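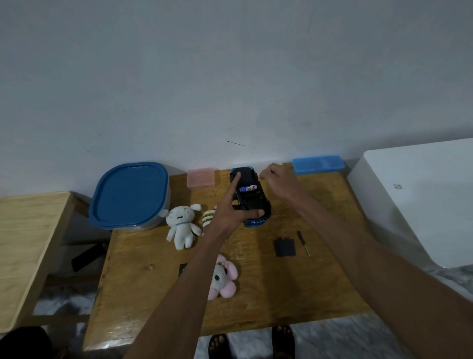
A battery-powered toy car with a single AA cell in place.

FOR IMMEDIATE RELEASE

Household battery recycling claims don't add up, says Standthorpe Consumer Watch

STANDTHORPE, November 23, 2021 - Shoppers are being told that the used batteries they drop into store bins are "fully recycled." Standthorpe Consumer Watch asked for the paperwork behind that claim and got very little of it.

In September the group wrote to 30 retailers in the Standthorpe area that host battery drop-off bins. It asked each one where the batteries go, who weighs them and what is recovered at the other end. Only 12 replied. Most of those sent back the same paragraph, word for word, from a leaflet supplied by the bin operator, Selano.

"A leaflet is not a record," said Digby Tapsell, who wrote the group's report. "If a company says everything in the bin gets recycled, it should be able to show a weight going in and a weight coming out. We asked for that and were sent a drawing of a green leaf."

Selano's published figures count a battery as recycled once it leaves the store. What happens after that is handled by a sorting contractor, Davari, which told the group that recovery rates were "commercially sensitive." The report does not claim that the batteries are being dumped. It says the public has been given no good way to tell.

The group is just as doubtful about the new "eco" alkaline cells now showing up on store shelves. Gatti, which sells one such line, says its cells contain recycled material. The package does not say how much. A letter asking for the percentage was answered after 14 days with a coupon.

The report also looks at what people do at home. Of 217 residents who filled out the group's survey, over half said they keep dead batteries in a kitchen drawer and have no firm plan for them. Tapsell is not convinced that another awareness campaign would change this.

"People have heard the message," he said. "They'd like to know whether the trip to the store is worth making. So would I."

Standthorpe Consumer Watch is calling on Selano to publish yearly weights for each stage of its program, and on retailers to take down the words "fully recycled" until those weights are available. Selano has said it will "review the wording." No date was given.

Printed copies of the report are free at the group's office during normal business hours.

Media contact: Digby Tapsell, Standthorpe Consumer Watch

###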